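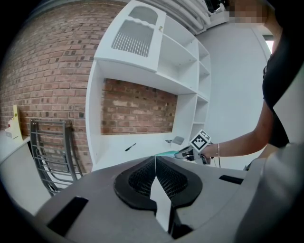 1. まず全部出す

棚の片付け、ちまちまやると終わらない。いったん全部出す。床に新聞紙、その上にどさっと。
うちは白い棚ユニット。レンガの壁の前に置いてるやつ。上が扉、真ん中が背板なしのオープン、横に小さい棚が縦に並ぶ。白いから汚れが目立つ、目立つから拭く、まあいい循環かと。

出したら「使う」「迷う」の2つだけに分ける。「捨てる」の山は作らない。迷うの箱は紙袋に入れて日付を書く、次の片付けまで開けなかったら処分。2月に袋を開けてみたら中身をほとんど忘れてた。さようなら。

2. 拭く順番は上から

天板から拭き始めて、あとで上の埃が落ちてきて二度手間。何回やったか。
扉の上→扉→棚板→天板。この順。

使うもの
・乾いたマイクロファイバー
・ぬるま湯で固く絞った布
・古い歯ブラシ
・綿棒

洗剤はほぼいらない。手垢のとこだけ、台所用の中性を水で薄めて。原液つけると塗装がまだらになることあり。目立たないとこで試してからら。

3. ルーバー扉(細い板が並んでるやつ)

一番めんどくさい。濡らす前に必ず乾いた刷毛で埃を落とす。先に濡らすと泥になって溝に詰まる。
刷毛のあとは、割り箸に薄い布を巻いて輪ゴムで止めて、溝に沿って縦にすーっと。端っこは綿棒。軍手でやるという人もいる、試したけど指が太くて入らず。

縁が波形に切ってある飾りのところは歯ブラシ。力を入れないこと。角の塗装は薄いので、ごしごしやると下地が出る。
裏側も忘れずに。扉を開けて裏から同じことをもう一回。

4. 背板がない棚とレンガ

レンガは水拭きしない。布の毛が引っかかるだけ。やわらかいブラシで上から下へ、掃除機のノズルを下に構えておいて粉を吸わせる。
白い粉っぽいものが出てきたら、まず乾いたブラシ。それで落ちてまた出るようなら湿気かも。棚を壁から指2本分ほど離すとだいぶ違う。

背板なしは物が奥に落ちる。対策は突っ張り棒を奥に1本、これで十分。透明のアクリル板を立てる手もあるけど、レンガが見えなくなるほどでもないが反射がきになる。うちはやめた。

5. 天板の上は「ちょい置き」の席を決める

平らな面があると必ず小物が集まる。鍵、ペン、レシート、何かのネジ。禁止しても無理なので、浅いトレーを1つだけ置く。そこからあふれたら片付けの合図。
トレーは高いのじゃなくていい。Grasbridgeの浅型が200円で、これが一番長持ちしてる。Wudauの深いほうは底に物がたまって失敗でした。深いと見なくなる。

6. 縦に並んだ小さい棚

欲張って詰めない。1段につき1種類。本なら本、瓶なら瓶。
軽いものを上、重いものを下。あたりまえだけど、買った順に下から詰めると逆になりがち。
滑り止めシートは棚板より少し小さく切る。はみ出すとそこから埃がつく。切る時はカッターより裁ちばさみのほうが早い。

棚板がたわんできたら裏返す。外せるタイプなら、ですが。固定のは中央の重い物を両端に寄せるだけでもまし。

7. 塗装のはげ

小さいはげは補修ペンで。白といっても色味がいろいろなので、Durraniの色見本の121番を目安に買ったらうちのはほぼ合った。お宅の棚は別の色だと思うので、必ず見本をあててから。
塗る→乾かす→もう一回薄く。1回で厚く塗るとぷっくり盛り上がって余計に目立ちます。
紙やすりは3000番、仕上げに撫でる程度。水をつけすぎない。

8. 扉の留め具がゆるい時

ネジを締める。それでもゆるいならネジ穴に爪楊枝と木工用ボンド、一晩おいて締め直し。
Warkskaのマグネット式に替えるのもあり。取り付けは説明書どおりで特に難しくなかった。ただ薄い扉だとネジが突き抜けるので、長さは先に測ること。一度やりました。

戻す時は、よく使う物から目の高さへ。残りは明日でも。

追記(2024年3月5日):刷毛は何でもいいのかと聞かれたので。ペンキ用の安いので大丈夫、毛が抜けるやつだけ避けてください。洗ったら毛先を下にして吊るして乾かす。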